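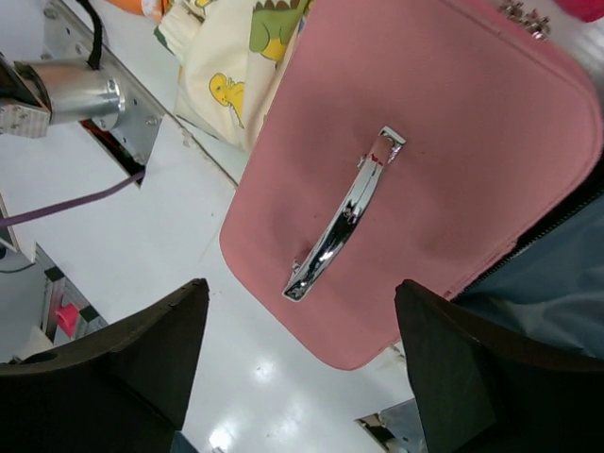 Home Ask Topics Unanswered Log in

Is a paid "odor treatment" for an old case worth it?

I bought a secondhand vanity case at the Tritodbridge flea market in June. It's in good shape but the lining smells like a basement. A shop near me wants $69 for what they call an ozone refresh and says it's 100 percent guaranteed, though they got vague when I asked what happens if the smell comes back. Has anyone paid for this and been happy six months later? I've tried dryer sheets. Now it smells like a basement with dryer sheets in it.

Montecinos

I'd keep the $69. A guarantee with no terms on paper is just talk. Leave the case open in a dry room with a fan on it for 15 days, and put a bowl of baking soda inside at night. Vacuum the lining first, seams included. If there's a pocket, turn it out – mine had old face powder packed in the bottom and that was half the smell.

I'm not convinced ozone does much for padding. It can also be rough on elastic, and you shouldn't breathe it. If you do go ahead, ask what they do about the glue under the lining. I asked two places and got two different answers.

Flarna

Baking soda is overrated, never worked for me. Charcoal maybe. Sun works but it faded mine.

Gurkeck

Did the ozone thing on a train case, cost me $78. Smelled great for a week. Then we had a humid spell and it was right back. They offered to do it again at half price, so that was the guarantee. I ended up pulling the lining out and gluing in cotton.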